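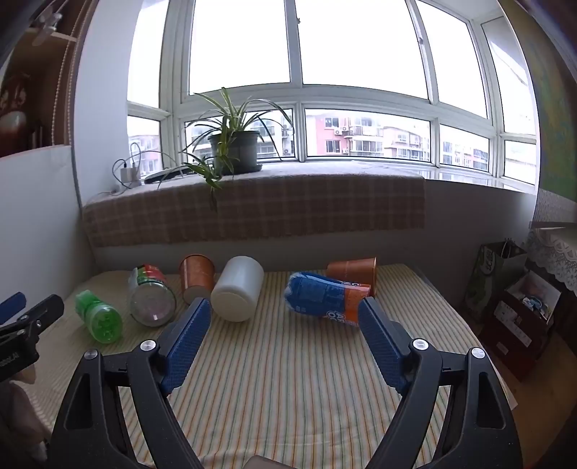
# Why did Salla miss the bottle?

*A page about robots for readers from eight years. Written by Musa Omoregie.*

Salla is a robot arm. It lives in a sorting hall in the town of Havham, and its job is to take bottles and cups from a table and put them into the correct box. Plastic goes into the yellow box. Paper goes into the grey box. For many weeks Salla did this work well, and the people in the hall became used to the small noise of its motor.

Then, one morning in January, Salla did something strange. It reached down to a clear bottle, closed its fingers and lifted its hand. The bottle was still on the table. Salla carried nothing, very carefully, across to the yellow box. It opened its fingers above the box and let the nothing fall in. After that it went back and did the same again.

The third try was worse. The fingers came down too low and pushed hard against the table. There was a loud crack, and one finger pad broke off and flew over the floor. A worker pressed the red stop button and Salla stood still.

No person was hurt. But a piece of plastic which flies through the air can hit an eye, so the hall was right to take the matter seriously. Salla stayed switched off until the fault was found.

## How does a robot learn to pick up a bottle?

When you were very small, you learned to hold a cup by trying. You dropped it, you squeezed it, you poured milk on your knees. Slowly your hand and your eyes began to work together.

Some robots learn by copying people. A person holds a gripper, a tool with two fingers like the fingers of the robot. A camera on the tool looks where the fingers look. The person goes to a table with things on it, and picks them up, and puts them down, many times. Each time is called a demonstration, a long word for "showing how to do it". Later a computer studies what the camera saw and how the fingers moved, and it tries to find out what belongs together: when the bottle looks like *this*, the fingers should go *there*.

For Salla, the people made 300 demonstrations. This sounds like a lot. For a robot it is quite few.

It is important to have different kinds of things on the table. A green bottle which you can see through does not look like a white one which you cannot see through. A paper cup is soft and becomes flat if you press it too much. And things do not always stand up nicely. They lie on the side, and sometimes one thing hides a part of another.
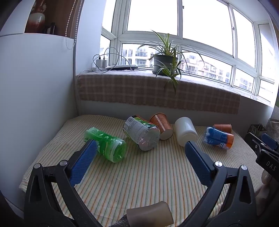 *Bottles and paper cups lie on a striped cloth. In front are the black arms and blue finger pads of a hand-held gripper.*

Look at the bottle with the blue and orange wrapper. A paper cup lies behind it, and you can see only the upper part of this cup. You know that the rest is there, because you have seen many cups in your life. A robot has to learn this too. If it believes that the cup ends where the bottle begins, it may try to hold the cup in a bad place.

Now look at the big clear bottle with the label. Its bottom end is transparent and has bright reflections on it. We will come back to this.

## Looking for the fault

The company Juhl, who takes care of Salla, sent two engineers to Havham. When something goes wrong with a robot, you should not guess and then change everything at once. If you change ten things and the robot works again, you will not know which of them was the problem. So the engineers made a list, and they tested one thing after another.

**Was the motor broken?** They asked Salla to open and close its fingers in the air. It did so without any trouble. The motor was fine.

**Was the camera dirty?** They cleaned the glass with a soft cloth. Salla missed the clear bottle again. The camera was fine.

**Was it all bottles, or only some?** This was a good question. They put a white bottle on the table, and Salla took it at once. They put a green one, and Salla took it. They put a clear one, and Salla closed its fingers too early, in front of the bottle.

**Was it at all times of the day?** This was an even better question! In the afternoon Salla could take the clear bottle with no problem. In the morning it could not.

What is different in the morning? The engineers stood in the hall and looked around until one of them had to put a hand over her eyes. The winter sun was low, and it came directly through the big window and on to the table.

## What the sun did

A clear bottle is difficult to see. Most of the light goes through it, so you see the table behind it. You know the bottle is there by small signs: a bright spot, a line at the edge, a label.

Salla used the same signs. But when the sun was low, it made a strong bright spot on the table in front of the bottle. For Salla this spot looked like the bottom of a bottle. So it went to the spot and closed its fingers on it. You cannot pick up a spot of light.

And why did Salla not know this? All its demonstrations were made in summer, when the sun was high. It had never been shown a clear bottle in low winter sun.

## But why did a finger break?

There was a second fault, and it was the more dangerous one.

Salla should feel when it pushes against something hard. In its wrist there is a sensor, a small part which measures force. When the force is too big, the arm should stop by itself. On that morning it did not stop. The engineers found that the limit was set too high. Somebody had changed it to test heavy boxes, and afterwards it was not changed back.

The first fault made Salla go to the wrong place. The second fault let it push there too hard. With only one of them, the finger pad would still be in one piece. Accidents with machines are often like this. You find one reason, and you must continue to look, because another reason can be hiding behind it.

## How it was repaired

- The force limit was set back to the right number. Now a second person must check it each time it is changed.
- New demonstrations were made with clear bottles in morning light, afternoon light and lamp light.
- Salla now looks at its fingers after closing them. If they are empty, it opens them and tries again. After two empty tries it stops and calls a person with a yellow lamp.
- A clear screen was put between the table and the place where the people walk.

They also thought about a curtain for the window. The workers said no, they like the sun.

## Try it yourself

You need a clear plastic bottle, a torch and a table. Ask an adult if you may make the room dark.

1. Lay the bottle on its side on the table.
2. Shine the torch on it from above. Where are the bright spots?
3. Now hold the torch low, near to the table, and shine from the side. Where are the spots now?
4. Close one eye and touch the end of the bottle with one finger. Is it easier with the torch high or low?

Do the same with a white bottle or a paper cup, and write down what is different. Please do not shine the torch into the eyes of anybody, also not of the cat.

## Words to remember

**Gripper:** the hand of a robot, or a tool which works like it.

**Demonstration:** one time of showing a robot how to do something.

**Transparent:** you can see through it.

**Sensor:** a part which measures something, for example light, heat or force.

**Fault:** something in a machine which is not as it should be.

On the next page we visit the ferry *Plada*, where a door did not want to close.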